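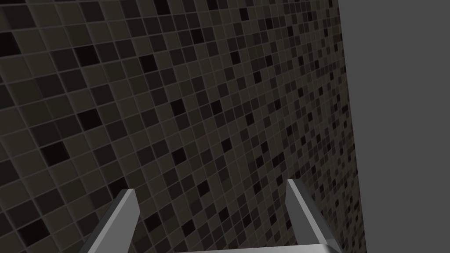

If it's dark enough, it's clean enough, one of our diary keepers wrote in the very first week, and I have to admit I've been chewing on that line ever since. It came in as a note under the heading "bathroom, skipped," with a little smiley next to it. The same person added that the kitchen was another story, the kitchen had white counters and white counters tell on you.

Figure 3. Small square mosaic tile in mixed dark shades with light gray grout (computer rendering).

4. What people say when they skip a chore

In the last section I went through who does what in the house and how often. That part was easy to write, mostly, because doing a chore leaves a record: somebody ticks the box and off it goes. Skipping is a lot harder to study. People don't usually notice that they're not doing something, and if you ask them at the end of a month they'll tell you (very sincerely!) that they'd been meaning to get to it. So I wanted the skips while they were still fresh, and that's why Clostura, our diary app, had a second button next to "done" that said "not today," with an open box under it for anything the person felt like adding.

I'll say up front that I didn't expect much from that box. In the pilot, which we ran in February with a few households in the Tambunan apartments, hardly anyone typed anything. They pushed the button and moved on with their lives, same as I would. For the main study we changed the wording from "reason" to "anything to add?" and the box woke up. I think "reason" sounded like a teacher asking for a note from home. Over 13 weeks, the 207 households in Sakembridge gave us 3957 skip notes that were long enough to work with, and I read every one of them, some on the bus.

4.1 Sorting the notes

We sorted the notes into 3 big groups, and I want to be open that the groups came out of reading and arguing and re-reading. We had a much fancier scheme at first with all sorts of branches for guilt and weather and so on. It looked great on the whiteboard and fell apart as soon as two of us tried to use it separately on the same pile of notes. The version we kept is plain:

"Can't see it" notes. The writer says the dirt doesn't show, or shows only in a certain light, or that it blends in.

"Not mine" notes. The writer says the job belongs to somebody else in the house, or used to, or ought to.

"Later" notes. The writer gives the job a new time, which may be a real time ("after the game") or something more like a wish ("when it warms up").

A note could go in more than one group, and a lot of the best ones did. "It's his shower and you can't see it anyway" is a perfectly good sentence and we filed it in both places. We also had a leftover pile for notes that were about something else altogether. Folks used the box to write grocery lists, to complain about the app, to tell us about a cat. I kept those out of the analysis but I was always glad to get one.

4.2 Can't see it

The group I got most attached to is the first one, and I'll spend the most space on it. I had gone in thinking that people clean when things are dirty. (Yes, I know.) What the notes talk about over and over is whether the dirt can be seen from where you normally stand. Tile came up constantly. People with pale tile wrote about the tile; people with dark tile wrote about the grout. A wall finished in something like Figure 3, with the color already changing a little from one square to the next, gives a person plenty of room to say that it always looked that way. One writer called her wall "pre-smudged" and said it was the smartest money she ever spent on a house.

The same thinking showed up with speckled countertops, patterned rugs, brown couches, and the tops of refrigerators. The refrigerator notes made me laugh out loud more than once, because height comes into it. In several houses the tallest person was the one who got stuck with the top of the fridge, on the grounds that the others had no evidence of a problem. I checked my own after reading those and I won't be reporting the result.

Light mattered too, more than I would have guessed. Quite a few notes mention a certain hour when the sun comes in low and the floor suddenly looks awful. Some people clean right then. Others wrote that they wait it out, or close the blinds, and I believe them, since there's no earthly reason to make that up for a stranger's study. One household swapped the bulb over the bathroom mirror for a softer one and then stopped logging skips for the mirror, though they hadn't started logging it as done either. It just dropped off the list. I'd love to know how often that happens in houses where there's no diary to catch it.

I should be careful about how much I hang on this. We never measured dirt. We have no idea whether the dark bathrooms in the sample were any grimier than the light ones, and the notes can't tell us. All they tell us is what people felt was worth saying about a job they were leaving undone. A cleaner person than me might say the same things and mean them more strictly.

4.3 Not mine

The second group is where the families come in, and where I had to read most slowly. A "not mine" note can be friendly, or tired, or mad, and the words are often exactly the same. "That's her thing" could mean she loves doing the windows. It could also mean that the two of them had a fight over the windows years ago and this is how it ended. We tried coding for tone and gave up, and I'd rather tell you that than show you a table I don't trust.

What I can say is that ownership sticks to places more than to tasks. People wrote "my sink" and "his stairs" far more easily than they wrote "my mopping." When a household had two bathrooms, each one nearly always had an owner, and the owner's habits set the standard for that room. Guests didn't change this. When a house had a single bathroom the notes got longer and crankier, and there was more use of capital letters.

Products could be owned as well. A spray called Zostomik turned up in a bunch of diaries as the reason a job couldn't be passed along: one person in the house couldn't stand the smell, so anything that needed Zostomik automatically went to the other. I went back and forth on whether that belongs here or in its own little corner. For now it's here. If you run a study like this one, please ask about smells! We didn't, and I wish we had.

4.4 Later

"Later" was the shortest kind of note and the easiest to follow up, because Clostura kept the chore open until it was either done or skipped again. Notes with an event in them ("before my mother gets here") tended to be followed by a tick in the done box. Notes with a season or a mood in them tended to be followed by another note. I don't think anyone will fall off their chair at that. The part that did catch me off guard was how polite people were to the app about it. They said sorry. They promised. One diary has a whole run of apologies about an oven, each a bit more heartfelt than the one before, right up to 14th October, when the diary stops with the oven still open.

That makes me wonder how much the "later" group is about chores at all. If you're writing in a box, you may feel somebody's on the other end of it, and in this case somebody was. I didn't answer any of the notes during the study, since the whole idea was to stay out of the way, and a few people told us at the end that they'd found the silence kind of rude. One said she cleaned her hall closet purely to have something nice to report.

So the skip notes have a reader built into them, and I've tried to keep that in mind in the next section, where I put them side by side with the interviews. The interviews were done at people's own kitchen tables, and a fair number of those tables had clearly been wiped down for us a minute before we knocked.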